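Levico 200 Solar Charge Controller

Categories: Charge Controllers, Off-Grid, Solar. Tags: MPPT, 12V, 24V, Cabin, RV.

In stock. Ships from the Ornport warehouse. Free pickup at the counter, bring your order number.

The Levico 200 is a small MPPT controller for 12V and 24V battery banks. Picks up the bank voltage by itself at first power-on. Connect the battery FIRST, then the panels. Please. Most of the returns we see were wired the other way round.

Works with flooded, gel, AGM and lithium banks. Charge profile is set with the two front buttons, hold both until the display blinks. Lithium has to be picked by hand, it will not guess it for you. Flooded gets an equalize cycle every month unless you turn it off in the menu.

Max panel input 55 V open circuit. Cold mornings push panel voltage up, so leave some room - two 12V panels in series is fine, three is not. If you're not sure, send us the sticker off the back of the panel and Shanti Pal will work it out for you, usually same day.

Terminals take up to 6 AWG. Use a fuse on the battery side, not included. Mount it upright on a flat wall with a hand's width clear above and below, fins need air. Not for outdoor use without a box. The Stosesen box fits it, and so does the older Kaushik one if you drill new holes.

What you get
Controller
Temperature probe, 66 inch lead
Four screws and wall plugs
Printed manual (English, Spanish)

Remote display sold seperately. Same plug as the old model so you can keep the cable you've got.

Load output is for lights and small pumps only. Do not run an inverter off it, go straight to the battery. Low voltage cutoff is adjustable, comes set for AGM.

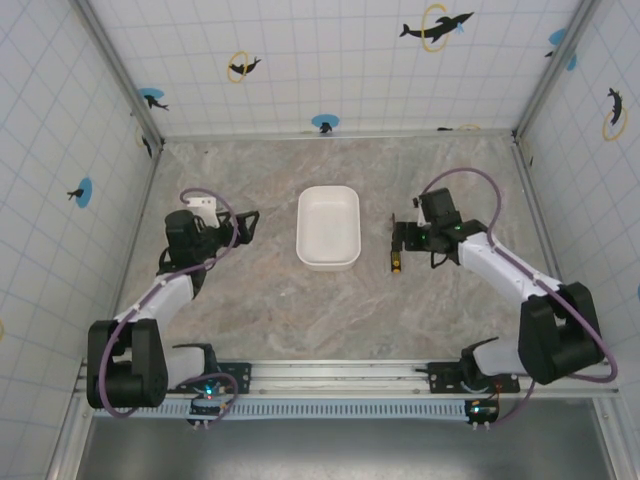 White tray between two arms, marble-pattern floor.

Firmware: units sold before December need the update for the night-light timer. Free, takes a few minutes, cable needed. Ask for Sushil Pant at the service desk or mail it in, we pay return postage.

Warranty is two years from date of purchase, keep the reciept. Water damage and reversed polarity not covered.

Reviews (2)

Devendra J. - Running two panels on the cabin since last summer. Display is hard to read in sun. Otherwise no complaints.

Sarla T. - Good unit, manual could be better on the lithium settings. Called and got an answer.

Related: battery fuses, MC4 leads, remote display, Stosesen wall box

Page updated 2024-03-12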